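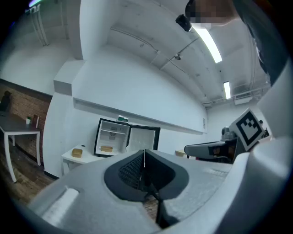

The fridge at Stekmont came up to Jae-in Ma's hip, and she had loved it from her first morning. It hummed a note somewhere near G. When the door stuck you gave it a bump with your knee, and it swung wide with a sort of gasp, as though it had been waiting all night to show you what it had in it.

What it had in it, mostly, was other people's lunch.

"You're not going to clean that thing," said Cha, from the doorway, with his coat still on.

"I am! I've been looking forward to it."

"Since when?"

"Since Friday. I thought about it on the train. I thought, Monday, before the phones start, I'll have the whole lot out, and then when the Dedetcombe people come they can put their milk in and feel at home."

Cha looked at her the way he looked at the weather. He had worked at Stekmont for nine years and had seen the lampshade business through two landlords and a flood, and he did not see what milk had to do with it. The Dedetcombe people were coming to share the floor, that was all. They made bells. Small ones, for shops and cats and bicycles. There was a letter about it, dated 26/02/2024, pinned up by the kettle, and it used the word "amalgamation" twice.

"They'll bring their own fridge," he said.

"They haven't got one. I rang up and asked."

She was already on her knees on the floorboards with a washing-up bowl and a tea towel over her shoulder. It was a lovely time of day in there, with the heating just beginning to tick along the pipes and the brick wall giving off its cold, cellary smell. She did the door first. She liked doing a door first, you could see where you'd been! Bicarb on a damp cloth, round and round, then into the ribs of the seal with the handle of a teaspoon wrapped in a corner of the towel. Her grandmother had taught her that one, along with how to gut a mackerel and how to say no to a man in a hat.

Out came a jar of mustard with a crust on it. Out came half a lemon that had turned into something you could have played golf with. Out came a yoghurt, and behind the yoghurt another yoghurt, its lid domed up tight as a drum.

"Don't open that," said Cha, who had somehow got nearer and taken his coat off.

"I wasn't going to."

"You had a look on you."

She passed it up to him and he carried it to the bin at arm's length. When he came back he had brought the good cloth from under the sink, the yellow one, and without saying anything he began on the top of the fridge, where six years of teabags had been put down for a second by someone looking for a saucer.

"There's a ring here," he said, "that's mine. That's my old mug. The Gondilano one, with the ferry on it."

"The one you dropped?"

"The one that was dropped," said Cha.

He scrubbed round the ring for a while and then, she noticed, left it.

They moved on to the shelf. It slid out with a squeal and she took it to the sink and ran the hot tap over it until the window steamed, singing a bit, because the wires made a good zingy sound under the brush and you could nearly get a tune out of them. She thought the bell people would like that. She had been thinking a great deal about the bell people. Would they test the bells? They must, mustn't they? All day long, little bells going off at the far end of the room, and she'd be at her table with the glue and the parchment, and she'd get to know them one from another, the way you know birds.

"It'll drive me up the wall," said Cha, when she told him this.

"It might not."

"It will. I'll be wiring a lampholder and some cat bell will go off and I'll be through the ceiling."

"Then I'll come and get you down."

He laughed at that, a short one through the nose, and held the door steady while she fitted the shelf back on its runners. It went in crooked. They took it out and tried again, him steering from the left and her from underneath, and the second time it clicked home so sweetly that they both said "Oh!" and then looked elsewhere.

It was a different fridge. It was practically a hotel. She rinsed the bowl, wrung out the cloth, and sat back on her heels to enjoy it, while the cold came rolling out over her knees and the hum climbed a little, getting its breath back.

"You want to shut that," said Cha. "You're cooling the building."

"In a minute."

"What are you going to put in it?"

She hadn't thought. She had spent the whole weekend on getting things out. She went to her bag and found a satsuma, slightly squashed on one side from the train, and put it on the shelf, and moved it along a bit, and it looked marvellous.

"That's yours, is it?" he said.

"It's for whoever comes first."

Down in the street a van was backing up, beeping, with somebody shouting it in. Cha went to the window and rubbed a hole in the steam. He stood there long enough that she got up and came to look too, wiping her hands down her skirt. Two women in overalls were climbing out of the cab, and a boy with a crate held flat against his chest, walking as if it were full of eggs. Even through the glass they could hear it with each step he took, a whole crateful of tiny notes, all talking at once.

"Well, go on," said Cha. "Put the kettle on. I'll hold the door for them."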